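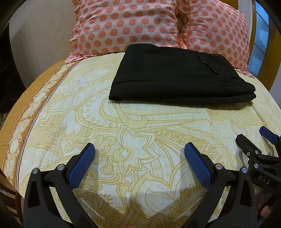

I have been meaning to write up my bedsheet for ages, and then yesterday I was folding laundry on top of it and thought, okay, just do it already. So this is a review of the Ramurmont paisley sheet, the cream and yellow one with the ochre border, which I've now slept on for the better part of a year.

First, the pattern, because that's why I bought it. It is A LOT. Big mustard paisleys, flowers, zigzags, little dots filling in the gaps, curly bits running everywhere. The listing called it "soft gold floral" and I was expecting something my grandmother would have put in the guest room. It's louder than that, and I love it! The border is the best part, a much deeper orangey ochre with white medallions and thin brown, white and dark red stripes along the edges. If you're a plain white linen person you will hate every inch of it. My sister calls it the curtain.

I paid $30 for it at Khaemba, the home store out past the highway, and I think they still carry it. The tag said 151 thread count, which made me laugh (who picks 151?), and I nearly put it back because I'd convinced myself that anything under 600 would feel like a paper bag. It doesn't. It's a crisp sheet, a bit stiff out of the package, and if you like that slippery hotel feel you should spend your money on something else. I run warm at night and crisp suits me fine. By the fourth or fifth wash it had loosened up a lot and now it's just a nice, broken-in cotton sheet.

Washing. The tag says cold and I mostly do cold, except for the one time I forgot and ran it on warm with towels. The color held, but I think it shrank a little lengthwise. I say I think - I never measured it when it was new, but the tuck at the foot of the bed used to be generous and now I have to pull. First wash, do it alone. The water came out the color of weak tea and I had a pale blue T-shirt in there that has never been the same. After that, no bleeding at all that I've noticed.

It is a flat sheet, by the way, there's no elastic. I missed this when I bought it and was annoyed for a whole evening. You get used to it. I do hospital corners at the bottom and let the sides look after themselves, and if you lay it so the border runs down the side of the bed it looks really put together even when the rest of the room doesn't. The downside is that the border tells on you. If the sheet slides even a little overnight, that band goes off at an angle and everybody can see it. With a plain sheet you'd never know.

Now, pillowcases. The Ramurmont set is supposed to come with two matching ones, but Khaemba only had the sheet by itself, so I'm using my Jirthorpe ruffled ones, pale pink with coral polka dots. Do they match? They do not. Polka dots and paisley on the same bed is probably against some law. But pink and mustard get along better than you'd think, and the golden-brown wood of my headboard sort of ties it all together, or that's what I tell people. The frills are a pain to iron so I don't iron them. I like them better a little rumpled anyway.

One thing I didn't expect to care about is how handy a busy sheet is on laundry day. I fold everything on the bed, always have, and dark clothes show up beautifully against all that yellow. Black pants especially - I can see right away if the legs are lined up or if I've folded them crooked, and I can find the pocket zipper without patting around for it. My old charcoal sheet from Judeo was hopeless for this. I once lost a black sock on it for most of a weekend. (The Judeo sheet was softer, I'll give it that. It also pilled like crazy and ended up as a drop cloth when I painted the hallway.)

The flip side is that white lint disappears on it, so you think the bed is clean when it maybe isn't. And coffee hides in the border really well. Ask me how I know.

Wear so far: no holes, no thin spots, and the hem stitching came loose at one corner for about an inch. I fixed it with a needle and whatever thread was in the drawer. The cream part is a touch less bright than it was, but the mustard looks the same to me.

Would I buy it again? Yes, and I probably will, since I'd like a second one to swap in. Khaemba usually does a bedding sale in June so I'm holding out for that. I wouldn't pay $100 for it, and I've seen a seller online asking exactly that for the full set, which is silly money for a crisp cotton sheet and two pillowcases. At 30 bucks it's a great buy. Four stars out of five, with the missing star for the corner hem and for what it did to my blue T-shirt.

If anyone has the matching pillowcases and can tell me whether they have the border on them too, leave me a comment. I can't tell from the package photo.

We use cookies to remember your preferences and see which posts people read. By continuing to browse you agree to our use of cookies. Accept | Manage settings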